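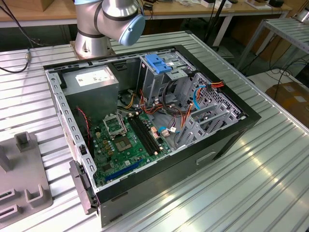

Desktop tower on the bench, side panel off, CPU socket open.

Home Reports Projects Contact

Progress report to Nelleck, 28 Feb 2019
Desktop refurbishment, Kestano site

We have taken in 585 towers against the 1378 promised in October. The gap bothers me less than the sorting. Parri's intake sheet has one box for "complete," and it gets ticked for machines with no processor in the socket. I would not trust any yield figure built on that sheet, including ours.

Opening a case takes about 3 minutes. Checking memory, drive and power supply takes far longer, and the plan allowed nothing for it. Stustum still says its bulk testing will close the gap – I have yet to see a result from it.

Parts recovery is going better. Power supplies with a readable label are kept, and cables are pulled and bundled by type. Whether there is a buyer for old motherboards at the budgeted price is doubtful.

We request 40 replacement processors before the next payment, and a corrected intake sheet.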